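March 10, 2021
Posted by Pralleseck

1/ I promised a good many of you a proper write-up of the Pista hand-held gripper kit once we'd lived with it for a while, and I've put it off long enough. Get yourself a coffee, because I'm not known for being brief and I have a lot of feelings about this thing.

2/ For anyone new here: I look after training data for a small outfit in Havarport that wants robots to do the dull parts of housework. Tidying, wiping, opening and closing things. You hold the gripper, you do the chore yourself, the camera on it records what it sees, and later a robot arm gets to learn from the recording.

3/ The kit comes from Garg. We paid full price, which was $697 for a single gripper with its charger, case and marker cube, and then (after one happy week) we paid it all over again for a second. They didn't send me anything free and they don't know I'm writing this. Hello if you're reading, though!

4/ First impression out of the case: lighter than I was braced for. I'd been using a homemade one for ages, all bolts and hope, and my wrist used to let me know about it every evening. With the Pista I can do a morning's work and still want to cook dinner afterward.

5/ The body is smooth gray plastic with no sharp corners, and there's a black rubber pad on top with a V-shaped dip in it. I have grown very fond of that pad. It stays in view of the camera, so I always know at a glance which way up a clip is when I'm sorting files half asleep.

6/ Since November we've recorded 3009 clips with the pair of them. I keep the tally in a spreadsheet I'm much too proud of. Kitchens first, then a spell of laundry folding (never again, or at least not before summer), and now bathrooms, which turn out a lot more interesting than they sound.

7/ The camera lens is very wide, and I'd like to spend a minute on that. Everything straight bows outward. Countertops curve like bananas. If you've only worked with ordinary cameras it will make you a bit seasick on the first day, and then your eyes settle and you start to love how much of the room you get.

8/ And you do want the room! When a clip goes wrong later on, nine times out of ten I find the answer off to the side: a door someone left open, a lamp that got switched on halfway through. A narrow lens would have missed all of it and I'd be sitting there guessing.

9/ Now some grumbles, because I'm fond of it but I'm not blind. Glossy surfaces and overhead lights are a pain. A shiny sink under a fluorescent tube gives you glare, and the gray body picks up reflections of its own. Garg suggests matte tape over the worst spots. I tried it, it helped, and it also looked dreadful and left gum on my fingers.

10/ Battery: fine. One charge gets me through 200 short clips if I remember to put it to sleep between runs, which I remember perhaps half the time. The charger has a very small light and a very long cable, and I'd gladly swap one for the other.

11/ The marker cube on top gets bumped in tight corners. You reach into a cupboard, you feel a tiny knock, and there goes your nice calibration. We've learned to reach in a little lower and slower. If Garg ever make a slimmer mount I'll be first in the queue with my purse open.

12/ Bathrooms are where having two grippers has won me over completely. There's so much to work with in a small space. White cabinet doors with long black bar handles, a drawer with a little square knob, a faucet, a toilet lid to put up and down. I can be over by the vanity while a colleague holds the other gripper out in front of the toilet, and we still have room to be polite to each other, more or less.

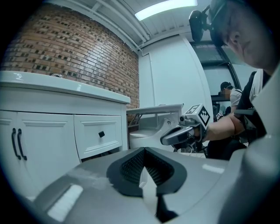
13/ People keep asking me about the background, so: leave it busy. A brick wall with dark bricks scattered through it gives the tracking software far more to hang on to than a plain white partition does. We spent weeks trying to make our rooms neat and bare and got worse results for our trouble. Bring back the clutter, I say.

14/ A word on the head-mounted unit, which is sold separately. It's comfortable enough over short stretches, and I like having a second view of the hands. Over a long session I find it front-heavy, and I've ended up with a mark across my forehead that followed me to the grocery store. Try one on before you buy if you possibly can.

15/ Support has been lovely. I wrote to Garg with a loose jaw on a Sunday-best sort of worry, expecting a form letter, and got a real answer with a little drawing of which screw to turn. It took me five minutes with the screwdriver from the case. The jaw has behaved itself ever since.

16/ Would I buy it again? Well, I did! If you only need 200 clips for a school project, borrow one or build your own, it's a fun weekend and you'll learn plenty. If you're recording week in and week out, your wrist will thank you for the Pista.

17/ I'll do a separate thread on how we name and sort our files, for the three of you who asked. Questions welcome under any of these posts, I'm slow but I do get to them.

Contact Pralleseck | © 2021 Pralleseck, Havarport | Back to top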